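Do link roundup posts need the original publication date next to each source?
2 min read
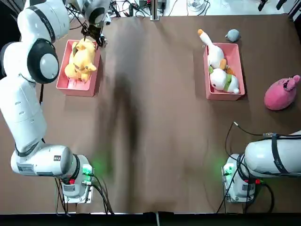 White arm with black joint rings, pink bin on a brown tabletop

Posted by Ravindran Menon

I compile a numbered news digest every Friday, normally 5 to 10 items, hosted on Cledonari. Each item is one sentence plus a source link. A reader complained that an item on a court ruling was from November and had been overturned on appeal. The link was correct. Should I print the date of each article, and does it matter if the page was updated later? The template limits an item to 300 characters, link text included.

Zsófia Farkas
Yes, print it. Use the date of first publication, then "updated" and the second date if the body text changed. Many sites reset the visible date after a minor edit, so check the page metadata for the published and modified fields. If the two differ by more than a day, compare against an archived copy. For court stories, add the stage of the case (filed, ruled, on appeal). A short month and day takes six characters at most, well inside your limit. Correct the old item in place and put a note at the top of the next digest.

Angus Hepburn
I just write "Source" and link it. People can click. Never had a complaint, but mine is mostly sports and celebrity stuff.

Nazanin Ansari
Agree with Zsófia. Also link the original report where you can. Wire copy gets republished with a new date on every site that carries it.

432 views · 5 shares
Contact · © Pestero Community Help · Back to top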